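4.2 Why people abandon shared grocery lists

Our second study looked at how households stop using a shared grocery list, a process that most of our participants described as gradual and slightly embarrassing. We drew on 2192 list entries from Sullel, a plain list app with no reminders and no badges, and followed these up with home interviews led by the second author. Entries were coded by Kruger and Fleury, who agreed on nearly everything except whether "the good cheese" names a product.

The first week is a golden age. People write full names, sizes and even aisle numbers. By October, when the interviews took place, the typical entry had shrunk to one or two words, and 80 entries consisted only of the word "stuff." When asked, the authors of these entries could usually say what they had meant. Their partners could not, and several said so at some length.

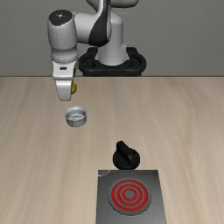 Shrinking entries did not by themselves predict that a list would be dropped. A stronger sign was what we call silent shopping, in which one member buys items without checking them off. After three such trips in a row, the other members tended to go back to text messages, or to shouting from the kitchen - a method that remains popular and needs no password.

Figure 3. Light wooden tabletop and gray wall, with a simulated arm at the far side.

We also expected larger households to give up sooner, following Besnard and Ferrand. They did not. Larger households kept their lists longer but argued in them more, and one list in our sample had become mostly a debate over oat milk. We kept it in the data set, although we left the debate out of the entry counts used in Section 4.3.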